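# Reading Labels at Home: How Families Sort Their Kitchen Waste

Project report, Gesesstead, term 2. Group members: Wakana Kikuchi, Tiburcio Medrano, Asuka Katayama.
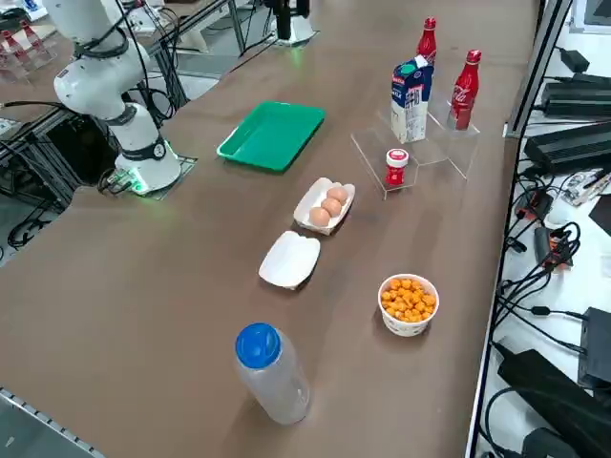
Why do people put the wrong things in the organics bin?
Mostly they go by habit from the last place they lived, and the rules there were different.

## What we did

We asked households on Puditier Street to keep a diary for two weeks in May. Each one wrote down anything they weren't sure about and which bin it ended up in. Five households finished the diary. Toshiko Maruyama lent us her old council leaflets so we could compare the rules over time.

## What we found

Tea bags caused the most trouble. Some have a plastic mesh and some are paper, and the box doesn't always say. Takeshi Katayama had moved here from Chiba and was used to sorting into many more groups, so he kept rinsing and flattening things that our council doesn't ask anyone to rinse.

Paper towel was next. The older leaflet says general rubbish and the newer one says organics. Two households still had the older one on the fridge.

The "compostable" bags were a problem as well. The Wetar bags sold at the corner shop are green, and people took the colour to mean they were fine. Our council only takes the bags it hands out.

## Problems with the project

- The diary relied on people remembering to fill it in after dinner.
- We didn't look inside any bins, so we only know what people told us.
- Every household knew someone in the group, which may have made them more careful than usual.

## What we would change

We would use a printed sheet with tick boxes in place of a blank notebook. Wakana also wants to ask the flats behind the oval, where the bins are shared and the labels have faded. Asuka has drafted the sheet and it is attached at the back, after the leaflets.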